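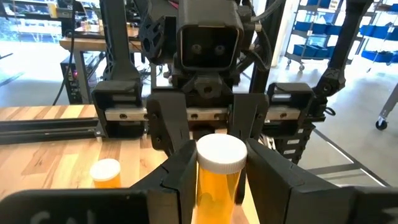 약통 정리 어떻게들 하세요? 색깔별 vs 사람별
카테고리: 생활 > 정리·수납
조회 3724 · 답변 3

안녕하세요 급하게 질문드려요. 내일 아침에 부모님 올라오시는데 약통이 아직 식탁 위에 굴러다님;;

상황은 이래요.
영양제랑 처방약을 Zodska에서 산 반투명 통에 옮겨 담아 쓰고 있어요. 주황, 분홍, 초록 이렇게 세 가지 색이고 뚜껑은 전부 흰색. 처음엔 예뻐서 샀는데 뚜껑이 다 똑같으니까 위에서 보면 뭐가 뭔지 모르겠어요. 서랍에 넣었다가 포기했습니다. 그래서 낮은 선반 하나 놓고 그 위에 세우려고 해요. 나무 상판에 까만 철제 다리 달린 거, 벤치처럼 생긴 작은 거요.

궁금한 거
1) 색깔별로 줄 세우는 게 나은지, 먹는 사람별로 나누는 게 나은지
2) 선반 앞뒤로 두 줄 세우면 뒷줄이 안 보이는데 다들 어떻게 하시는지
3) 큰 통이 앞에 있어야 되나요 뒤에 있어야 되나요 (큰게 앞에 있으니까 다 가려요)

일단 초록이랑 분홍부터 올려보는 중이고 주황은 아직 못 정했어요. 아버지 혈압약이 주황통이라 어머니 거랑 섞이면 진짜 큰일이라서요. 답변 미리 감사드려요
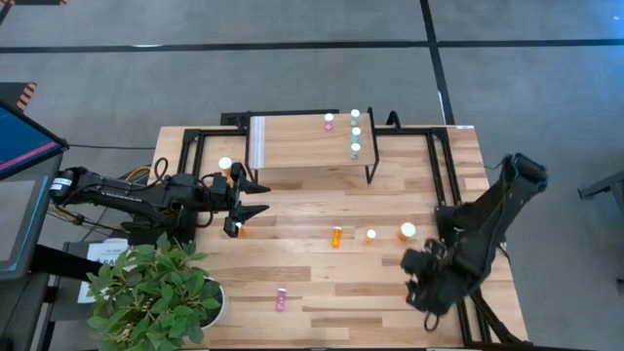
답변 1
사람별이요. 무조건 사람별.
색깔별로 하면 보기엔 깔끔한데 아침에 정신없을 때 손이 그냥 익숙한 색으로 가요. 저희집도 그러다가 남편이 제 철분제 먹었음. 사람마다 색을 하나씩 정하면 색깔별이자 사람별이 되잖아요? 아버님 주황, 어머님 분홍, 나머지 식구 초록. 통이 모자라면 더 사시고요.
그리고 뚜껑에 꼭 쓰세요. 흰 뚜껑이면 네임펜 잘 먹어요. 약이름 첫글자랑 아침/저녁만. 몸통 라벨은 돌아가면 안보여서 소용없어요.

└ 질문자 댓글
오 사람마다 색 정하는 거 왜 생각을 못했지... 근데 아버지가 드시는 게 제일 많아서 주황이 모자라요 ㅠㅠ 초록에 담긴 걸 빼야 되나

└ 답변자 댓글
빼세요. 귀찮아도 한번만 고생하면 됨

답변 2
큰통 뒤 작은통 앞. 끝

답변 3
늦은 시간에 급하신 것 같아서 제가 하는 방식 그냥 적어요. 순서는 좀 뒤죽박죽일수 있음

먼저 식탁에 전부 꺼내놓고 하나씩 들어서 확인하세요. 선반에서 바로 옮기면 꼭 하나 빠져요. 유통기한 지난거 있으면 따로 빼서 약국이나 보건소 수거함에. 변기에 버리지 마시고요.

두 줄은 괜찮아요. 대신 앞줄이랑 뒷줄을 어긋나게, 앞줄 통 사이로 뒷줄이 보이게 세우는 거예요. 정면으로 겹치면 뒤에 건 뚜껑만 보여요. 저는 Braltby에서 나온 계단식 받침 써봤는데 통이 자꾸 미끄러져서 지금은 안 써요. 매일 먹는 건 앞줄, 가끔 먹는 건 뒷줄. 큰통은 윗분 말대로 뒤로.

선반 폭은 재보셨어요? 저희집 건 깊이 21cm라 두 줄이 딱 맞고 세 줄은 무리였어요. 세 줄 하면 맨 앞에 있는 게 떨어짐. 선반 가장자리에서 손가락 한마디는 안쪽으로 들여놓으시고, 애들 손 닿는 높이면 식탁 위는 비추예요.

햇빛도 보세요. 창가쪽이면 반투명통은 안쪽으로 옮기는 게 나아요. 색있는 통이라고 다 차단되는 거 아니고요. 습한 데도 안 좋으니까 싱크대 옆은 피하시고.

아 그리고 처방약은 원래 통이나 약봉투 버리지 마세요. 옮겨 담아도 되는 약인지는 약국에 물어보는게 제일 빨라요. 어떤 건 원래 포장에서 꺼내면 안 되는 것도 있어서. 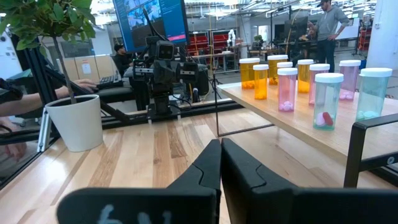 └ 지나가던 사람 댓글
한 통에 두 종류 넣는 거만은 하지 마세요. 저희 어머니가 캡슐이랑 알약을 같이 담아두셨다가 나중에 뭐가 뭔지 몰라서 다 버렸어요. 비싼거였는데. 통 아까워도 한 통에 하나씩

└ 질문자 댓글
헉 저 섞어 담은 거 있어요... 바로 나눌게요. 깊이는 재보니까 27이네요 두 줄로 갑니다

└ 답변 3 작성자 댓글
27이면 넉넉하네요. 그래도 세 줄은 하지 마세요 ㅋㅋ 큰통 지름이 있어서 생각보다 빡빡해요

└ 질문자 댓글
네 ㅋㅋ 뚜껑에 쓰는 건 네임펜이 안나와서 내일 아침에 사와야 할 듯. Koo 문구점 몇시에 여는지 아시는 분

└ 지나가던 사람 댓글
10시요. 부모님 오시기 전에 되려나

채택된 답변: 답변 3
질문자 한마디: 다들 감사합니다. 답변1님 것도 같이 참고했어요. 화분 옆자리로 할지 반대쪽으로 할지는 자고 일어나서 정할게요. 물 줄때 튈까봐

관련 질문
요일별 약통 추천 부탁드려요
Peden 선반 다리 흔들리는데 수평 어떻게 맞추나요
유통기한 지난 영양제 버리는 법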